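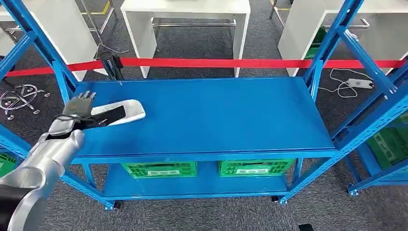 The blue shelving unit, with the white device lying on top.

Home | Files | Changes | Comments

# Skiven step-free shops list

Hello! I keep this list of which shops in Starnmont you can get into without climbing a step. It covers 383 shops, and I started it after my dad got his first wheelchair and we kept ending up stuck on the pavement.

## What's in it

One row per shop: name, street, height of the front step in centimetres, whether there's a ramp, and whether you have to ring for it. A blank means I haven't measured – it doesn't mean flat.

## Known problems

Sleiman Road was done in March, before the kerbs were relaid, so treat those rows with suspicion. 15 shops have two doors and I've only put down the easier one (sorry). Walid Kassab is redoing the market end.

Please don't use this to pick people to sue. I can't stop you, but talk to the shop first!

## Comments (3)

**Rima Zoubi:** The chemist on Destus Lane has a proper ramp now.

**Nizar Yammine:** Could you add door widths? My chair is a wide one.

**Fermín Ibarra:** Bell at the bakery is still broken, knock instead.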